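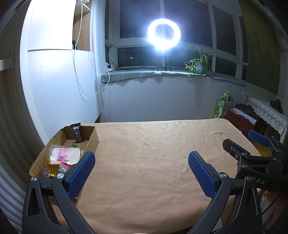

Blue pads wide open over the fleece, lolly box at the ready.

So I've finally had a proper go with both of the hand-held grippers, and I have Opinions! If you've been reading since March you'll know I spent ages whingeing about my old pair from Giltik (stiff as a gate, and the pads went shiny on me), so Homa Fallahi took pity and talked me into trying these two with the blue textured pads.

First thing, the squeeze. The linked arms move much more smoothly than the Giltik ones did, and my hand wasn't cramping by the end of Friday night, when I did 162 grabs out of the cardboard box in one sitting. I counted 157 as good ones. My rule is that the thing has to come up, travel across the blanket and get put down where I meant it to go. Flinging it at the curtain doesn't count, Jacinto.

The Snickers bar is dead easy. You can take it by the crimped end or round the middle and it just comes. The little wrapped lollies are where it gets interesting, because clear wrappers are slippery little mongrels and they like to hide in the near corner of the box. The fine grid on the pads helps heaps there. With the Giltik I'd be chasing one round and round the cardboard, swearing under my breath.

Grumbles? A couple. The cable on one of them wants to sit right where my wrist goes (I've ordered a softer one from Plisar). And the camera view gets a bit confused at night with the ring light going and the window dark behind it, so I'm going to try a run after breakfast and compare.

I also swapped the controller settings halfway through, from 8 down to 7 on the closing speed. Slower felt nicer on the small stuff. I should have done the whole night on one setting, I know, I know.

Next up is the two-handed business, passing the bar from one gripper to the other over the fleece. My first goes were woeful.

Comments

Buppha Nakpan: Does the fleece snag on the pads at all? Mine did on a towel.

Nattawut Wattanapong: 7 is still too quick for lollies imo. Try 5 and see.

Jacinto Magaña: It was ONE lolly.

Search this blog
Type and hit enter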